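Can a machine do the putting-away yet? Tips for a tidier utility room, with or without one

Filed under: Household hints

Every April I turn out the utility room, and every April somebody in the family asks whether it isn't about time a robot did it for me. I used to laugh. Last year I started reading up properly, in the evenings with a pot of tea, and I've come away with a more mixed opinion than I expected (and, I'm pleased to say, a much better set of shelves).

Let me start with what machines do well, so as to be fair to them. Our little floor sweeper, an Anell, has been going round for three years and I wouldn't be without it. It manages tile beautifully and gets over the strip in the doorway nine times out of ten. Cables are its downfall. If you take only one tip from this page, go round before you set it off and lift every flex, charger and dressing gown cord off the floor. A row of cheap hooks along the back of the worktop does the trick, and cost me less than a fancy coffee.

Putting things away is a different matter altogether. Sweeping is all one job, you see, but tidying is hundreds of small ones, and each needs a slightly different grip. Think of a shallow plastic tray. You pick it up by the rim, you keep it level if there's anything in it, and you know without looking when it's about to tip. We've all been practising since we were two! 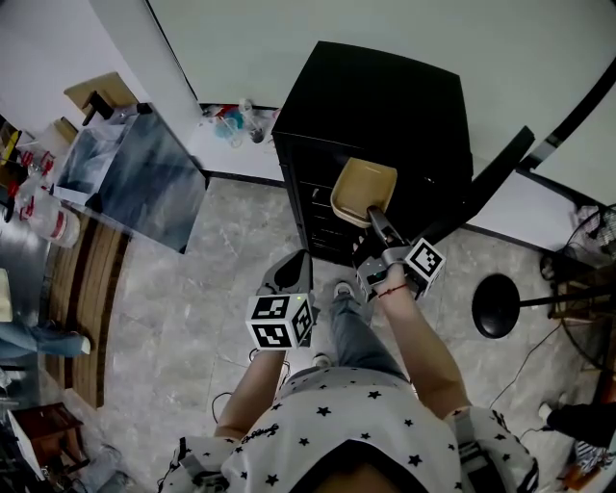 The same goes for drawers. Narrow ones are the worst, because they stick, and we all have our own way of jiggling them. Rub a plain white candle along the runners twice a year and they'll slide for you and for any machine that comes along later. I did all of mine in one afternoon and felt very smug about it.

I've been keeping a notebook, too. Over the winter I wrote down every single thing I picked up and put back somewhere in that one room, and it came to 1334 by the time I gave up. Of those, 106 were lids. Lids! If you do nothing else, store each tub with its lid on, even though it takes up more room. Stacking them apart looks clever and wastes your mornings.

A few more things that have helped here:

Label the front of clear boxes, never the top. You'll be looking at them from the side once they're on a shelf.

Keep anything breakable well back from the edge of the worktop, with cups behind bottles if the bottles are plastic.

Flatten cardboard boxes the day they arrive. One left on a table will have company by teatime.

Give shoes one place near the door and stick to it.

As for the tidying robots themselves, I went to see a Plallik arm shown at the Moldovan homeware hall, and it put away some 305 clothes pegs while I ate a sandwich. Very patient, rather slow, and quite lost when a peg fell on the floor. I'd have one for pegs tomorrow if the price came down. For the rest I'd wait a few years, and spend the money on hooks and candles in the meantime.

Next time I'll be doing the cupboard under the sink, so do send in your tips for getting limescale off a plastic bowl.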